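Folding robots coming to our linen room - what changes for the staff?

Posted in Work and Workplaces, Sunday, June 10, 2018

I help run the linen room at a small chain of day spas. We get through 468 towels on a busy Saturday and all of them are folded by hand. Head office wants to try robot arms for the folding from November and has asked me to tell the team what it will mean for them. I'm quite excited, but two of my folders have been with us for years and they're worried. Has anyone here worked next to these things? Does the job get better, or just smaller? And do people need to be good with computers?

3 answers

Kesta

Yes, and I love it! I moved over from an ordinary laundry to a place where the arms are being taught to handle towels, so I've seen both ends of the work.

The first thing to tell your team is that towels are hard. A box is the same shape every time you pick it up, but a towel lands in a heap and never the same heap twice. The arms are slow at it, much slower than your two folders will be, and the people who know how a towel behaves are suddenly the ones everybody wants to talk to. I was asked in my first week why I always look for a corner before I lift anything. I'd never thought about it in my life!

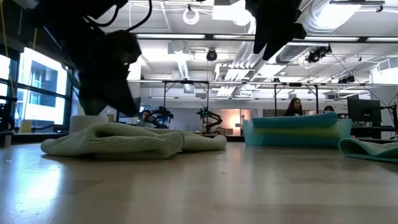

What the day is like

You sit down more. My feet noticed that before anything else did. A good part of the shift is at a desk or beside the arms, watching how a fold goes, putting towels back for another try and noting down what went wrong. Ribbed and knitted ones are the fun ones - they puff up in ridges and won't lie flat, and getting a neat edge on them takes patience from everybody, arms included.

The part I'd be straight with your folders about is the chat. At the old laundry we stood round one big table and talked all day. Now we're more spread out, so we made a point of taking breaks together, and I'd ask for that from the start.

Computers

I could do email and not much else. The training was 3 days and most of it was safety: where to stand, when to keep your hands away, how to stop everything. The rest I picked up as I went. Ask head office to let your two try it before it's switched on for real work. Mine was the kind of boss who did, and it made all the difference to how people felt.

Moriarty

depends on the contract. get the hours in writing before the trial starts, not after

Bistero

Agree with Kesta on nearly all of it, though we're a hotel and ours do napkins and hand towels only. Bath sheets are still done by people and I can't see that changing soon.

One thing to add is pay. Our folders took on checking and minding the arms, and that was a new skill, so we asked for a new grade and got it after a bit of back and forth. Bring it up early. Also ask who gets called when an arm stops in the middle of a shift. For us it was whoever stood nearest, until we sorted out a rota.

Sore wrists are much less of a thing here now. I used to go home with mine strapped up and I've not had the strap out of the drawer since spring. Do come back and tell us how the trial goes, I'd love to hear what your folders make of it!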